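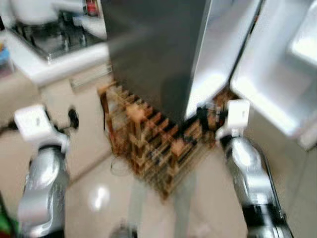 FICTION | SHORT

Release Notes

Encarnación Montoya read the planner log from the bottom, where the errors were.

The task was to close a refrigerator door. The planner, Lodberg, had returned 168 candidate trajectories and rejected 168. Reason code 7: contact predicted, right gripper, object class "lattice."

"It's a wine rack," she said.

Valcárcel, who maintained perception, did not look up. "Lattice is the parent class. Dalus falls back to the parent when there's motion blur."

"Does the parent class have a collision margin?"

"It inherits one. From fence."

She opened the config. The margin for fence was 294 millimeters. Somebody had set it in December and left the comment field blank. She checked the commit. The author was Flurkier, the merge bot, which signed for everyone who had left the company.

She changed the margin to 20 and reran the planner offline against the recorded state. It returned one trajectory. The right gripper backed out of the gap, went up, and met the door on its outer face. Duration, nine seconds. Clearance to the rack, 31 millimeters.

"One is enough," Valcárcel said.

She typed the commit message, deleted it, and typed it again with her name in the comment field. Flurkier asked whether she wanted to be listed as the owner of fence.

The cursor sat on No for a while. The refrigerator was still open in the recorded state, and would be each time she loaded it.

She pressed Yes and started the build.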